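Packaging and Materials, Unit 6: The Aluminum Can
Course notes, Horácio Aguiar
Revised July 5, 2020

Welcome back! We spent the last unit on glass, and now we get to my favorite container of all. I know, I know, it's a can. Give me a page and I think you'll come around.

Start with the shape. A drink can is a cylinder because a cylinder spreads pressure evenly around its wall, so the metal can be wonderfully thin. The bottom domes inward for the same reason an arch bridge curves: pressure pushes against the dome and the dome pushes back. The lid is a separate piece, thicker than the wall, and it gets rolled onto the body in a double seam. Draw that seam in your notebook at least once. It's a beautiful little fold.

Now the wall. A full, sealed can feels rock solid, and that stiffness comes mostly from the pressure inside. Open it and empty it and you can dent the side with one thumb. Yet the same empty can will hold a surprising load if you press straight down on it and the wall has no dents (try it at home, gently!).

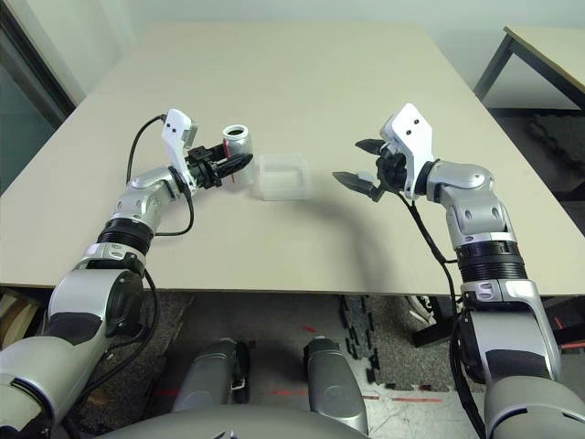
Plastic tubs and boxes behave quite differently. Many of them bend and spring back, where thin aluminum creases and keeps the crease. Frosted or milky plastic scatters light, so you can often tell that something is inside without being able to read a label through it. Think about what that means for a kitchen shelf, or for a sorting line where cans and plastics arrive all mixed together.

For the August lab, work in pairs. Each pair needs one clean, empty can and one small plastic container. Weigh both. Squeeze each one lightly at mid-height, then near the bottom, and write down what you feel before you read anybody else's notes. Last year Jomar Samonte's group got 258 readings out of this, and their graph of wall stiffness against height is still pinned up by the sink. Go look at it!

Watch out for cut rims. They're sharp, so gloves on.

Reading: the Jalteo packet, pages 6 to 69. Skip the section on steel cans for now, we'll get there in Unit 7.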